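The big grey bin, at last

I have been putting off the big grey bin since January, and this morning, with a pot of tea and Barley snoring under my chair, I ran out of excuses. It's a good solid thing with two compartments, and it has had a hard life — scuffs all over the floor of it, and the white coating on the sloping panel properly scratched away along the bottom.

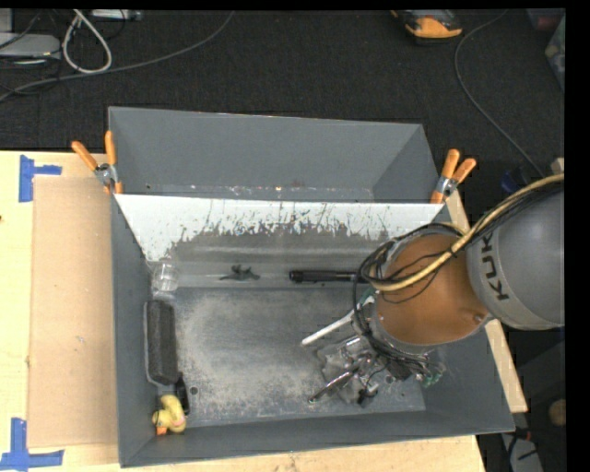 What I'm keeping

The orange-handled clamps, for a start! They grip the ends of that white panel beautifully, and I'd happily buy 2 more. Angharad thinks I should repaint the panel, and she may be right, but I've grown rather fond of the scratches. I'll have another look after lunch.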